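Dual-arm cell: grip on flask necks, cable drag

nenard_12 wrote:
Right arm holds the flask by the neck over the tray. Force limit 20 N. Where do you set yours?
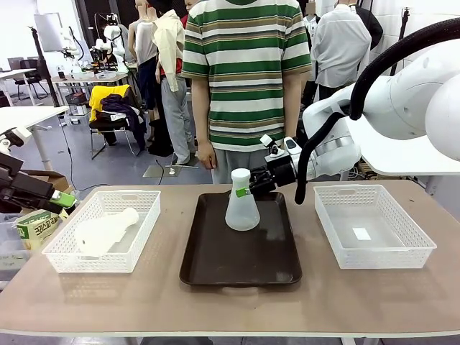

Reply 1, praritz wrote:
Too high for thin plastic. I run 12. Rezero both grippers with the tray empty. 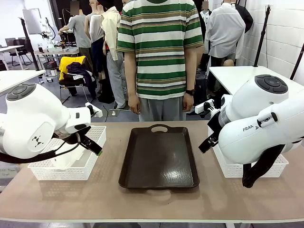
Reply 2, vidal600 wrote:
Disagree, 12 slips. Check the pads first — green mounts, black foam on mine too.

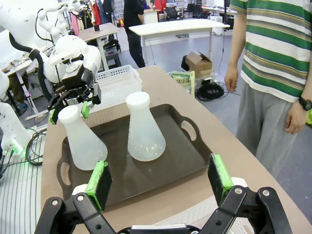
Swap foam every 500 cycles.

Reply 3, nenard_12 wrote:
Pads are new. Flask still tilts, so I suspect hose drag at the wrist.

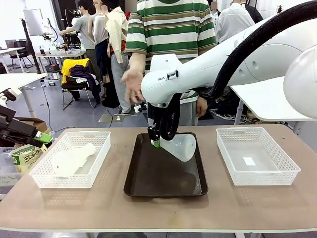

Reply 4, praritz wrote:
Reroute the hose, then retest at 12.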